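Workshop > Bench Tips > Small Parts and Pens

Last updated: 2023-03-09

Sorting pens with two arms: what the trials taught us about laying out a bench

Miroslava Pavliuk and Ottó Szabó ran the pen trials at Tilard to find out how much clutter a pair of arms can work in before the picks start going wrong. They logged 2,237 picks. Most of what they learned applies to any small bench.

Keep the tools you aren't using at the back or along the front rail. A toolbox, a glove or a pair of scissors can stay out if it stays put.

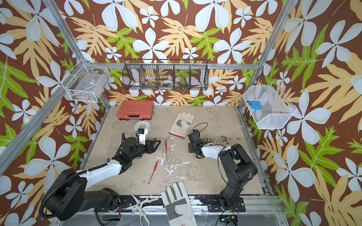
Small things that live on the bench do better in wall baskets. Picks went faster once the floor between the two arms held mainly pens.

Grip low on the barrel. In the first 100 picks the grippers took each marker near the middle, and it often swung when lifted. Taking it near one end and standing it up gave the second arm a clear side to reach for.

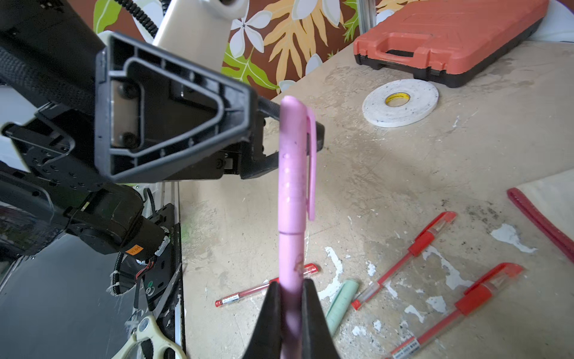 Clear barrels are harder than solid ones. The method picks its grip point from the wrist camera, and on a stained surface a clear pen can blend in. Roughly 9 in every 100 clear pens needed a second try. If your bench top is badly marked, put down a plain mat.

Start each row against something you can line up with. We used the right edge of the table and set the pens side by side, tips pointing the same way.

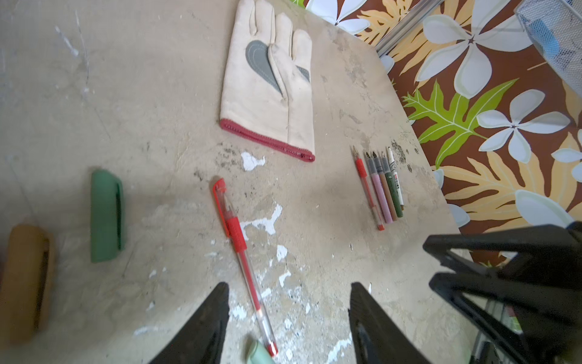

Page 2

Leave a finger's width at the end of the row. Pens that touch are easy to store and hard to pick up again, and the arms had the same trouble we do.

Split the work by side. One arm picks from the loose pile and the other looks after the row. When both reached into the pile they spent much of their time waiting for each other.

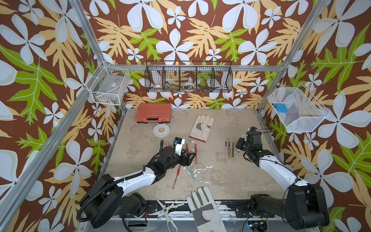
Sort by type before color. Lilla Orbán tried it the other way in June and had to redo the rows each time a ballpoint turned up among the markers.

Wipe the gripper fingers between runs. A dry cloth will do.

We use cookies to remember your settings. Accept | Manage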